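Rondura

Rondura is a two-armed legged robot sold by Nideo for parcel sorting and bin handling in small warehouses. It was designed by a team under Do-yoon Noh and went on sale on March 3, 2019. Buyers may purchase the unit outright or lease it through the distributor Alvarado.

Design
Each arm ends in a hand with black fingers, and the wrists are housed in silver-coloured casings. Rated payload is 3 kg per arm. The battery gives up to 16 hours of standby; working time depends on load and floor surface.

Software
Tasks are set up in Pruledum, a desktop program supplied with the robot. The standard licence includes 17 preset routines, among them bin unloading, carton transfer and shelf return. Custom routines are recorded by guiding the arms by hand.

Reception
In a trade review, Mal-soon Joo rated the grip on taped cartons as dependable but criticized slow handling of curved plastic parts. An update released in June revised the grasp planner. The service manual, at 187 pages, is available in English and Korean.
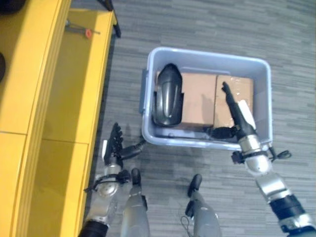 Right gripper on a taped cardboard box in a plastic storage bin.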